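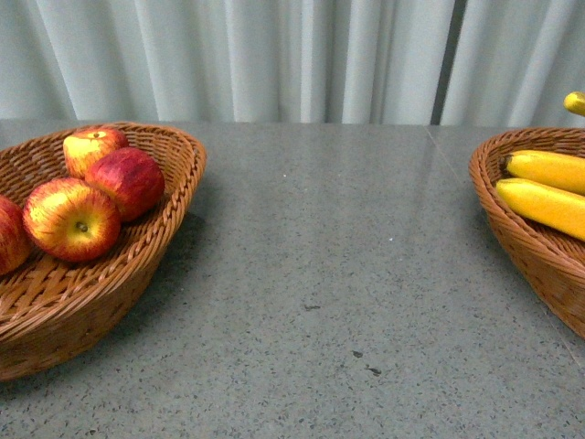
Photo: Clistura

Oval Wicker Fruit Basket, Shallow
Sold by Drondenance - Kitchen and Table

Shallow woven basket for fruit, bread or anything else you want to keep out on the counter. Oval shape, light honey-brown color, thick braided rim. Sold singly. Fruit not included.

The basket is part of the Thiele range, which also has a deep round basket and a lidded bread basket. All of them are woven from the same material and can be mixed. If you are ordering several for one kitchen, put them on the same order and we will pick them from the same batch. The color varies a little from one batch to the next and gets darker with age.

Details

Item: Thiele shallow oval
Item number: 152
Material: natural wicker, clear water-based finish
Length: 33 cm outside the rim
Weave: plain weave sides, closed woven floor, braided rim
Handles: none
Liner: sold separately
Packed: one per carton, flat cardboard ring around the rim

Using it for fruit

We keep apples in one basket and bananas in another, with some counter between them. Bananas give off a gas as they ripen and it speeds up whatever is lying next to them. Apples do the same to bananas, so a mixed bowl tends to go soft sooner than you want. Two small baskets take up more room than one big one but less fruit gets thrown out.

The sides are low enough that you can see what is in the bottom. Apples can go in two layers if they are small. With large ones, one layer is better, and turn them over now and then to check for bruises. A full bunch of bananas will stick up past the rim. Set it down with the curved side up so the weight is not all on one banana.

Wash fruit right before you eat it and not before it goes in the basket. Water sits in the weave and is slow to dry. If you do buy fruit wet from the store, dry it with a towel first.

Soft fruit such as peaches, plums and ripe pears will pick up marks from the woven floor. Use the cotton liner or a folded dish towel under them. Berries and cut fruit do not belong in this basket at all.

On the counter

The floor of the basket is smooth enough for stone, tile and laminate. We have not had reports of scratching on polished stone, but grit caught underneath can leave a mark on any surface, so lift the basket to move it and wipe under it when you wipe the counter. Felt pads can be glued to the base. A pack of 5 is available from us under item number 107.

Keep the basket away from the stove and out of strong sun. A window with a curtain is fine. Direct heat dries out the wicker and the strands at the rim are the first to crack.

Cleaning

Shake out crumbs and stems, then brush the inside with a dry brush. An old toothbrush gets into the corners of the weave. For sticky spots use a damp cloth with a drop of dish soap, go over it again with clean water on the cloth, and let the basket dry upside down overnight. Do not soak it and do not put it in the dishwasher.

If fruit has gone bad in the basket, take everything out and wipe the inside with one part white vinegar to four parts water. Dry it fully before refilling.

A loose strand end can be tucked back under the next strand with a blunt knife. Dampen it first so it bends. Ends that stick out after a few weeks of use can be snipped off close to the weave with nail scissors.

Questions we get by email

Does it smell? New baskets have a light grassy smell. It is gone in a week or so if the basket is left unpacked.

Can it hold bread? Yes, with a cloth. Rolls and sliced loaves fit. A long loaf hangs over both ends.

Do the baskets stack? They nest for storage but the rims are thick, so a stack gets tall quickly.

Is the finish food safe? The finish is approved for contact with whole fruit and dry food. Use a liner for anything oily.

Is the old Foreo basket coming back? No. Foreo was discontinued in August and the Thiele shallow oval takes its place. The Foreo liner is slightly too long for this basket but can be folded under at one end.

Shipping and returns

In stock. Orders go out in two working days. Unused baskets can be sent back within 30 days in the original carton - please keep the cardboard ring, as the rim gets crushed in the mail without it. Small differences in color and the odd dark strand are normal in woven goods and are not treated as faults.

Page last changed 2018-09-26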